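Erlinda Gatchalian has run the front desk at the Jurnthorpe community kitchen for two years, and she still answers the phone herself. When we met in September she had a recipe binder open in front of her.

"People bring me what their grandmother wrote down," she said. "Half of it says 'a handful' or 'enough.' I have to turn that into something a stranger can cook."

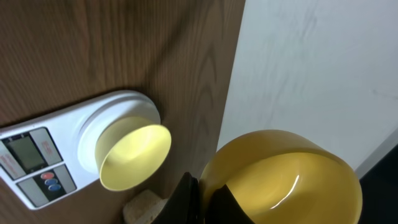
Jurnthorpe Neighborhood Food Club

The binder holds 479 recipes, typed from index cards, envelopes and one church bulletin. Gatchalian cooks each one before it goes in. If the donor is living, she invites them over to taste it.

"Efren Macapagal told me my vinegar stew was wrong. He was right. I had left out the bay leaf."

She doesn't fix the spelling. A card that says "tumeric" stays that way, with a note beside it.

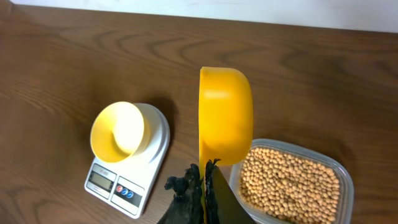

On paying for it

Printing is the hard part. The club sold 400 copies of the first collection and spent the money on a second run. Lovely Tan does the layout in the evenings.

"We thought about going online only," Gatchalian said. "The older members didn't want that. They want a page they can spill on."

The next collection will cover beans and rice. Jianhua Qian has already handed in a stack of cards, most of them in Chinese, and is translating them a few at a time.

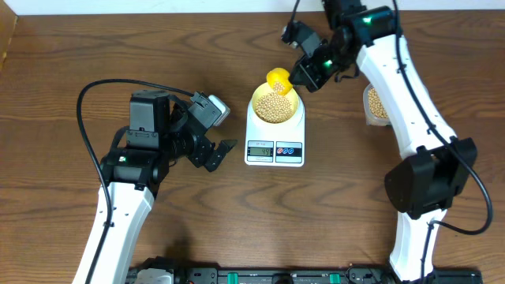 Can someone who isn't a member send in a recipe?

"Anybody can. Leave it at the desk with your name and a phone number, and I'll call when I'm ready to cook it."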